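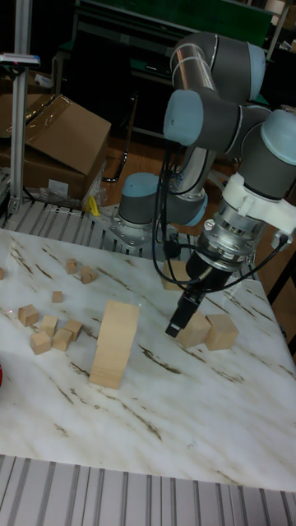
Clonow, 2018-06-05

The arm in our back shop was sold to the owners as a colleague. I want to start with that word, because I've had a month to think about it and I like it less each week.

We make wooden blocks. Cubes mostly, and taller pieces for building sets, cut and sanded in the front and sorted, checked and packed in the back. I've worked at the packing end for 15 years. In May the owners put in a robot arm on a trial, and the supplier's man stood in front of us and said it would take over the dull part of the job so that we could do the interesting part. Somebody asked him which part was the interesting part. He said that would emerge.

I have nothing against the machine. It picks up a block and puts down a block. It doesn't mind doing it at six in the morning, and it has never gone home with a sore thumb joint, which I have, many times. Anybody who romanticizes sorting small pieces of wood by hand hasn't done it for a full shift. So please don't file this under "old hand hates new thing." I'd like the arm to be good. I'd also like people to stop describing it as if it already were.

Take the numbers. On the sheet pinned up by the time clock, the arm is credited with 1289 blocks moved in its best shift. Very nice. What the sheet leaves out is who set the blocks where the gripper could get at them, who stood up the tall ones, who fished out the piece that had rolled against its neighbor so the fingers couldn't get in between, and who pressed the button each time it stopped to think. In that same shift I walked over to it 89 times. I know because I made a pencil mark on a carton for each trip, and I still have the carton. There is no column for that on the sheet.

This is my real complaint, and I think it goes well beyond our shop. When a machine comes in, its work gets measured and the work around it goes missing. The arm's output is a number in a report. The trips to the table are "support." Before May I had a trade of sorts. I could feel an undersized cube in my palm and toss it in the reject bin without breaking off a conversation. Now I lay cubes out for something that can't tell a good one from a bad one unless it's told how, and I'm the one who tells it, and my job title has gone from packer to attendant. The pay stayed where it was.
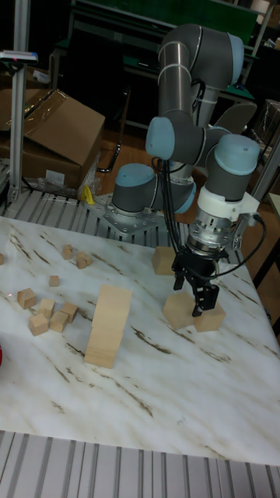 The arm at its table in the back shop, gripper over a pair of cubes.

Ferdinand Gisler, who runs the shift after mine, thinks I'm being unfair. He reminds me that the sander was new once too, and that people grumbled about dust hoods. He says the supplier, Ullent, has a better program coming, and that at their other customer, over in Oden, the attendants look after the arm and do their regular work besides. Maybe so. I asked him whether anyone had spoken to those attendants, and he said he'd only seen the slides.

I keep coming back to the sander, though, and I think it's a bad comparison. A sander did what your hands did, faster, and you stood at it and steered. You got better at it. After a year you could hear when a belt was going. With the arm I stand to one side and wait for it to need me. There's skill in that as well, I suppose, but it's a strange kind, half watching and half tidying, and it's hard to be proud of at the end of the day. You can't talk much either, because you're listening for the stop. The back shop used to be the loud end of the building.

Then there's the young fellow who started this spring. He has never packed by hand for a full week. If the arm stays, he won't need to, and in a few years he'll be the one deciding whether it's sorting properly. Going by what? I learned what a bad block was by handling a great many of them. I asked the supplier's man about this and he said the knowledge would be "captured." I have been captured twice so far, 60 minutes each time, answering questions from a form. One of them was whether I'd call a chipped corner minor or major. It depends on the corner, and on which set it's going into. The form had two boxes.

The owners decide at the end of the summer whether to keep it. I expect they will – the money's mostly spent, and visitors like to look at it. If they do, I have two requests, and I've put both in writing. Add a column to the sheet for the trips, with a name beside each shift. And put every new hire on hand packing for their first season, full pace, before they're allowed near the button. So far I've been told the sheet comes from Ullent and can't be changed from our end.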